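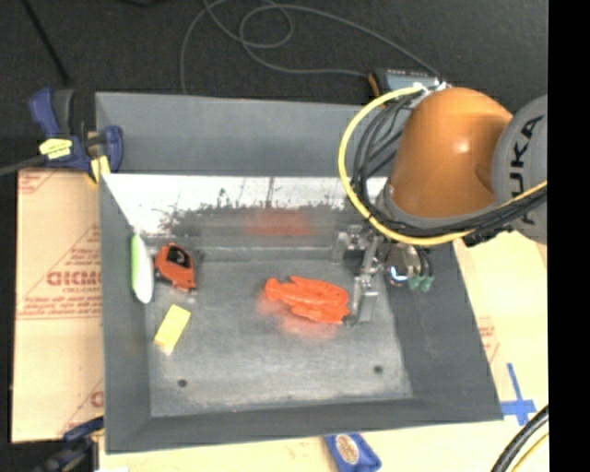 Notebook entry, August, 9:40 a.m. The purpose of this session was to settle the contents list for the mixed-object set held at Rurnska, which has grown without much control over the past year. The set is used by three groups and each has added items to suit its own work. It was agreed at the last review that the list should be reduced to 60 items and that every item should be handled, measured and weighed before it is entered. The grey metal bin was used for the first selection. The red-orange lobster is a good instance of what we wish to keep: the outline is irregular, one end is narrower than the other, and the colour stands out well against the scuffed grey floor. The tape measure and the small yellow block are also retained.

Method. Items were drawn from the Cormier storage cabinet in lots of 12. Each was wiped with a dry cloth, weighed on the bench scale and measured along its longest side. Anything over 500 grams was set aside for the heavy-goods shelf and will be listed separately. Labels were placed on the storage bags and not on the items, as adhesive residue was a recurring complaint in the earlier set.

Observations. The walls of the bin reflect strongly coloured objects, and a red patch is easily mistaken for a second item when one is glancing down to check what remains. Colleagues recording contents by eye should look twice at the back wall. I have asked whether the Turken matte liner could be trialled. The liner is said to mark easily, so a spare should be ordered at the same time.

Items that rest against a wall are to be recorded as "leaning" in the position column. Earlier sheets used "upright", "standing" and "against side" for what I take to be the same thing, and the totals could not be compared.

Withdrawn from the set: 4 items. Two foam balls had lost their shape, a plastic cup was cracked at the rim, and a hand brush was shedding bristles. These have been discarded and struck from the register.

Outstanding. Desmond Oyelaran holds the earlier register from the Indmont building and has been asked to return it before the next lot is processed. Several entries carry a supplier code that does not appear in our own records. Until these are resolved, the affected items are to stay in the lower drawer of the cabinet and should not be lent.

The bench scale read 2 grams high at the close of the session. Recheck against the reference weight before the next lot. Weights for the last lot to be taken again.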